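Put the drained weight on the front of the can

By Zuweira Akpalu
Wednesday, July 18, 2018 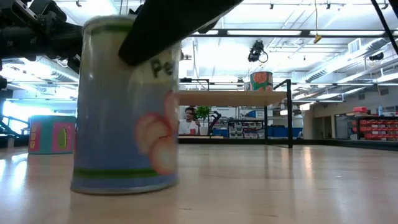

A blue can with a peach on the label.

Canned fruit is sold by a number that does not describe the fruit. The net weight on the front of a can covers everything inside it, including the syrup, juice or water. The drained weight covers the solids alone. Where both are given, the second is usually in smaller type on the back, near the storage instructions, and the shelf ticket ignores it. My argument is that the drained weight should be the main declaration on any product where the liquid is normally poured off, and that unit prices should be calculated from it.

The arithmetic is simple. Suppose two cans of sliced fruit have the same net weight and the same price. One is packed tightly and the other is packed with more liquid. The shelf ticket gives them an identical price per 100 grams. A shopper who reads the ticket carefully, as we are always being told to do, has learned nothing about which can holds more fruit. The ticket was introduced to make comparison easier, and in this aisle it makes two different products look the same.

I spent part of last November checking my own pantry in Dunstan with a sieve and a kitchen scale. I drained each can for 2 minutes and weighed what was left. The largest fill I recorded was 374 grams of solids. The worst result was a can in which 40 per cent of the declared net weight went down the sink. Neither label was inaccurate. Both declared the net weight correctly, and both declared it in the most prominent position available.

Three objections come up whenever this is raised.

The first is that the liquid has value. Some people drink the juice or use it in jelly, and a cook making a trifle may want all of it. I accept this. It supports keeping the net weight on the label as a secondary figure. It does not support pricing syrup at the same rate as fruit, which is what the present ticket does.

The second is that drained weight varies. Fruit is a natural product, it softens during heating, and it exchanges water and sugar with the syrup for weeks after the can is sealed. A figure measured on the day of packing will differ from one measured eight months later. This is a real technical difficulty, but it is a familiar one. Packers already work to averages and tolerances for net weight. A minimum average drained weight, tested after a fixed storage period and using a specified sieve, would be enforceable by the same inspectors with modest extra equipment.

The third is cost. New label artwork is expensive for a small cannery, and I have some sympathy. A long transition period would let most of the change happen when labels were being redrawn anyway. Shelf tickets are cheaper still, being printed by the retailer from a database. The database needs one additional field.

Supermarkets could start with the tickets now, without any change in the law, for every product whose label already carries a drained weight. Beans, olives, tuna and beetroot raise the same problem, and I would include them from the start. Soup and baked beans in sauce should be left alone, as the liquid there is part of the meal.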